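Sorting stale bread and old sponges off the craft table - one trash bag or two?

Svend Brynjólfsdóttir
Clodemau, posted in Cleaning & Clearing Out

Quick one, need to get this done before the weekend group comes back. We run a play kitchen corner at the Pledavley hall and the stuff has gotten out of hand. Bread rolls, twists, croissant things, plus a heap of cut up sponges, yellow ones and the kind with the green scrubby side. All needs to come off the mat and into bags.

My setup so far: brown mat down, black bag on each side, beige dustpan and a brush in the middle. Is two bags overkill? Should food shapes go one side and sponges the other, or just dump it all? Also the bag keeps sliding shut on me every time I let go. And does anyone scoop toward themselves or away? My back says toward.

Have maybe 40 minutes. Thanks in advance.

Gunnlaugur Vídalín
Regular member

Did almost the same job in January, 3 tables of it. Two bags is right if you're keeping one lot. If its all going out, one bag is plenty and the second just gets in your way.

The sliding shut thing - put the bag over a bin. A rectangular one is good, the corners hold it. Pull the plastic well down the outside, more than you think, and fold the top over. Then you have a proper mouth to tip the pan into. A bag lying on its own on the mat will never stay open, dont fight it.

Dustpan in the center, open side facing where you're sweeping from. Bags left and right so it's a short turn either way. Big pieces by hand first, dustpan for crumbs and scraps. Sponge bits roll up against the brush and hop over the lip of the pan, so go slow with those, short strokes.

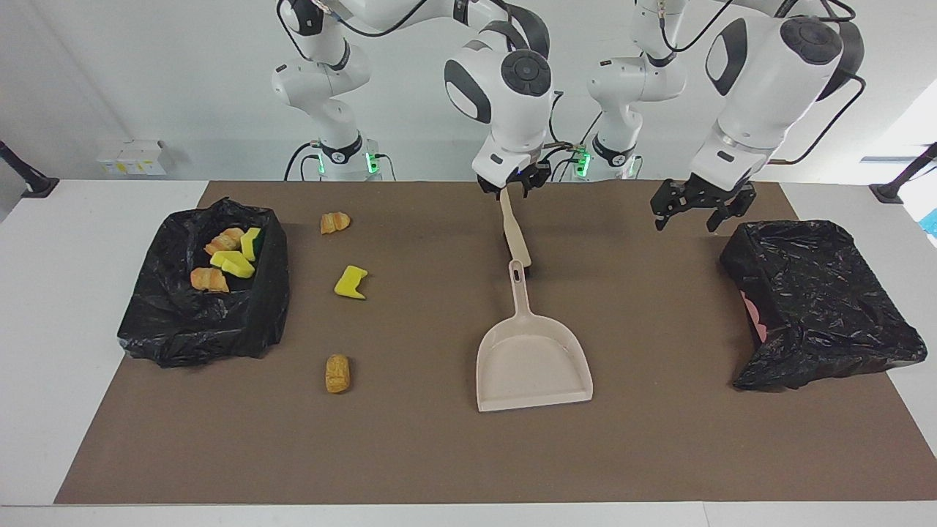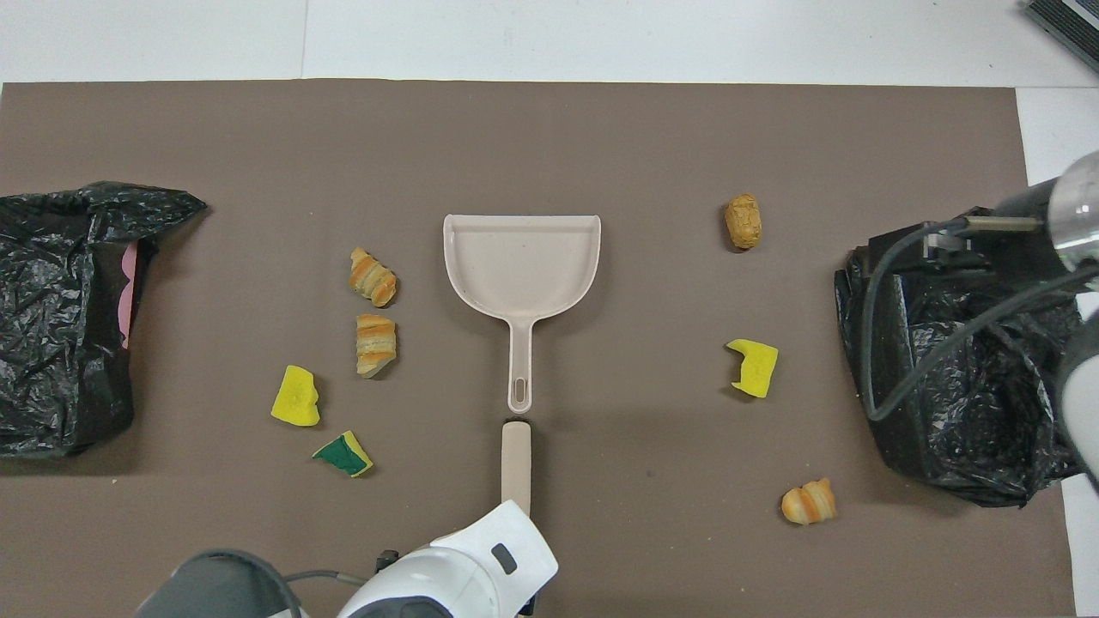 Dustpan in the middle of the mat, black bags to the sides

Scoop direction: I keep the handle near me and push the pile away from me, into nothing, then realize I have the pan backwards. So. Turn the pan around first. Hold it high up on the handle and you don't have to bend so much, the one with the long handle is worth having for that alone.

Oh and shake the mat out after. Outside!! Crumbs get in the weave.

Irar
New here

one bag. life is short

Svend Brynjólfsdóttir
Clodemau

Thanks both. Went with two - bread shapes are staying for the kids, sponges too if they're not falling apart, so I'm splitting keep and toss in stead of by type. Bin trick fixed the bag. Pulled it down a good way and it stayed put.

Still finding bits under the table legs. Will do the mat tomorrow, it's raining.

Does anybody know if the hardware place in Krajčí still has the long handled pans? Ours has a hole in the handle for hanging and I'd want the same so it goes on the hook.

Gunnlaugur Vídalín
Regular member

They did last time I looked, back wall by the buckets. Call first, they close for lunch.

Contact | House rules | © Pledavley Neighbors Help Board | Back to top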